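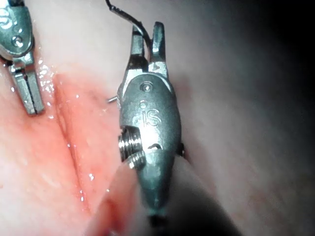 Introduction to Surfaces and Liquids
Notes for Unit 4: Surface tension and wetting
Instructor: Signe Laxdal
Revised May 25, 2022

Reading: Evangelista course reader, the chapter on liquid surfaces. Skip the section on soap films for now. We come back to it in Unit 6.

1. Surface tension

A molecule inside a body of water is pulled by its neighbors equally in all directions. A molecule at the surface has few neighbors above it, so it costs energy to keep it there. The liquid settles into a shape with as little surface as it can manage. For a free drop with no weight acting on it, that shape is a sphere.

We write surface tension as a force per unit length (newtons per meter) or as an energy per unit area (joules per square meter). The two are the same quantity. Clean water at 77 degrees Fahrenheit has a surface tension of 0.072 N/m. The value falls as the water warms up. Ethanol at the same temperature is at 0.022 N/m, less than a third of the value for water.

Detergents lower the surface tension because their molecules collect at the surface. A very small amount is enough. One drop of Grullex in 100 mL of water will change your reading, so a beaker that was washed and badly rinsed will too.

2. Contact angle

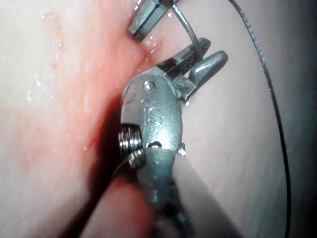

The contact angle is measured at the edge of a drop, through the liquid, between the solid and the liquid surface. If it is below 90 degrees we say the liquid wets the solid. If it is above 90 degrees we say it does not. Zero means the liquid spreads into a film. Most real surfaces fall somewhere between, and the angle can vary from place to place on one object. Small droplets can cling to curved metal without running together, as on the body of the gray instrument with the two open jaws. You can't read a contact angle from a view like that. For a measurement you need a flat sample, level, seen from the side.

The balance of forces at the edge gives Young's equation:

(solid-gas tension) = (solid-liquid tension) + (liquid-gas tension) x cos(contact angle)

Only the liquid-gas tension and the angle can be measured directly. Please don't report the other two as measured values. Several people did in February.

3. Why small drops stay put

Weight grows with the cube of drop size. The force holding a drop at its edge grows only with the length of the edge. A large drop on a tilted plate slides and a small one stays. On a tilt the lower side of the drop bulges (advancing angle) and the upper side thins out (receding angle). The difference between the two is called hysteresis — look for it in the lab.

Roughness matters as well. On a surface that already wets, roughness lowers the apparent angle. On one that doesn't, roughness raises it.

4. Lab, Pundach building

Each pair gets two Nireser plates, one finished with 600 grit paper and one with 2,000 grit. Hold them by the edges. Fingerprints leave oil.

Rinse with distilled water and let the plates air dry.
Place one drop on each plate and record the angle on both sides.
Repeat at three other spots.
Tilt the plate slowly and write down the tilt at which the drop first moves.

5. Problems

a. Find the pressure difference across the surface of a water drop with a radius of 1 mm. Use 2 x (surface tension) / radius.
b. Repeat for a radius of 0.1 mm.
c. A drop has a contact angle of 60 degrees on a plate. Using Young's equation, find the difference between the two solid tensions.

Hand in the lab sheet and the problems together, stapled.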